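Stonimeck home task recordings: frequently asked questions

For operators, visiting groups and anyone asking for a copy of the data. Last revised in March.

What is being recorded?

Short episodes of everyday handling, done by an operator driving the arm by hand control. Each episode is one task from start to finish, such as opening a drinks can, putting a lid on a jar or folding a cloth. The recordings are used to train a policy that we call Handden, which takes in the camera pictures and the joint readings and gives out the next movement.

How many tasks are there?

The current list has 16 tasks. It is split into two sets, one for things that stay put on the table and one for things that have to be carried. New operators start with the first.

How long is an episode?

The limit is 78 seconds. The recorder stops by itself at that point and the episode is saved as incomplete. Most people finish well inside it once they have had a morning's practice.

Do I need experience with robots?

No. You need a steady hand and some patience. Thaddeus Zamora runs the induction, and you will be asked to do a set of practice episodes which are thrown away afterwards.

What if I make a mistake halfway through?

Carry on if you can. If you miss the object and have to go back for it, that is useful to us and we want to keep it. If you knock something off the table, press stop and mark the episode as failed. Please do not delete it. Failed episodes are kept in their own folder and we do look at them.

Should I try to go fast?

Go at a speed you could keep up all afternoon. Very quick episodes tend to have jerky movements in them, and very slow ones are full of pauses where the arm is not doing anything. The policy learns the pauses as well.

Does the object have to be in the same place every time?

No, and it should not be. Move it a little between episodes and turn it as well, so that the label faces a different way. Leave the background as you find it - people, bins, coats on chairs. We do not tidy the room for recording.

Why do you use ordinary shop packaging?

We want the policy to cope with things people have in their kitchens. Printed cans and packets vary a lot in colour and shine, and bare metal is hard for a camera to deal with. We buy different brands and flavours on purpose and change them over between sessions.

When does a can count as open?

The tab has to be up and the mouth of the can pushed in, with the can still standing. If the tab has lifted but the mouth is still sealed, label it as partial. Open the fingers and leave them clear of the can before you press stop, so that the last pictures show the lid.

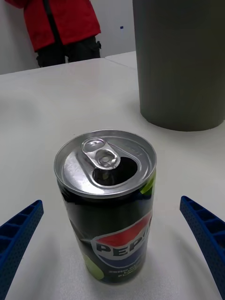
The label goes in straight after the episode, while you still remember it. There is a free text box for anything odd, and a few words will do.

Who checks the labels?

A second person goes through them at the end of each session, using the last pictures from the wrist camera. If the two of you disagree, the episode goes to Thaddeus and his decision stands.

Where are the files kept?

On the Thampi server, in a folder named after the task. Copying starts when you close the session. Do not switch off the workstation until the light on the recorder has gone green.

Can another group use the data?

Yes, for research. Write to the Urnarum data desk and say which tasks you want and whether you need the failed episodes too. We normally reply within 2 weeks. Large requests are sent out on a drive, which we would like back.

Can I ask for a task to be added?

You can. Send a short note with the start, the finish and the objects needed. It helps if you have tried it on the arm first, even badly.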